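How a Two-Armed Robot Learns to Pick Things Up

A page for new members of the Berley Robot Club, ages 9 and up
Written by Svenja Gisler

The Berley Robot Club meets every Saturday in the old print shop behind the library. Members work on one project at a time. The present project is called Plillier. It is a pair of robot arms that share one table, and the goal is to have them handle ordinary objects without step-by-step instructions from a person.

This page explains the parts, how practice works, and what a new member does in the first month.

What a robot arm is made of

A robot arm is a chain of stiff pieces with joints between them. Your own arm is built the same way. The upper arm and forearm are the stiff pieces, and the shoulder, elbow and wrist are the joints.

Each powered joint on a robot has a motor. The motor turns the joint and holds it in position. A sensor in the joint measures the angle. If the computer knows the angle of every joint and the length of every piece, it can work out where the hand is. This calculation is called forward kinematics. You will do it on paper with two strips of card and a protractor before you do it on a computer.

The hand is called a gripper. A simple gripper has two fingers that open and close. It has no palm and no thumb, so it can't do everything a human hand can. It is good at pinching.

Why two arms are harder than one

Pick up a sheet of cardboard with one hand, by one corner. The far side droops or swings. Use two hands and the sheet stays where you put it. Robots have the same problem, and two arms are the usual answer.

Two arms bring a new problem. When both grippers hold the same object, neither one can move freely. If the left gripper moves away and the right one stays still, the object bends, slips or tears. The computer has to plan both movements together.

The arms must also keep clear of each other. The program checks the distance between them 30 times every second. If the distance becomes too small, both arms stop.

How the robot learns

There are two main ways to make a robot do a task.

The first is to write every movement as a program. This works well when the object is always in the same place. It works badly when the object has been moved by the width of a finger.

The second is to show the robot. A member guides the arms through the task while the computer records the joint angles and the pictures from the cameras. One recording from start to finish is called a demonstration. After many demonstrations, a learning program looks for the pattern that connects the pictures to the movements. Our club uses this second way.

One tidy demonstration is not enough. The program needs to see the task done from different starting positions. For the cardboard task we set a target of 200 demonstrations. Across all tasks the club has now saved 2548.

Objects that are not part of the task stay on the table on purpose. A robot that has only seen a bare table may fail when a flower pot is standing in the corner. With the cardboard we leave out the pot of artificial roses, a gray plastic knife and a brown litter scoop, and the arms have to work in front of them.
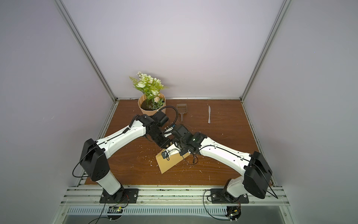
What you will do first

New members spend 3 sessions on basic skills before they guide the arms.

Session one: safety and names of parts. You learn where the stop button is and press it while the arms are moving. You also label a drawing of one arm.

Session two: setting up the table. You place the objects, start the recording program and write the task name in the log. Kasun Wijesinghe checks the log at the end of the day. A recording without a task name is deleted.

Session three: sorting recordings. You watch demonstrations made by older members and mark each one "keep" or "reject." Reject a recording if the object was dropped, if a hand entered the picture, or if the recording stopped early.

Rules at the table

Keep hands outside the enclosure when the power is on.
Tie back long hair and roll up loose sleeves.
One person guides and one person stands at the stop button.
Do not pull on a cable. Tell an adult if one has come loose.

Words to know

Joint: a place where two stiff pieces of an arm meet and can move.
Gripper: the part at the end of the arm that holds things.
Demonstration: one recorded example of a task.
Forward kinematics: working out where the hand is from the joint angles.

Try it at home

You need a partner and a sheet of cardboard. Each of you holds one edge between thumb and one finger. Close your eyes and try to turn the sheet over without talking. Then open your eyes and try again. Write down what changed and bring your notes to the next session.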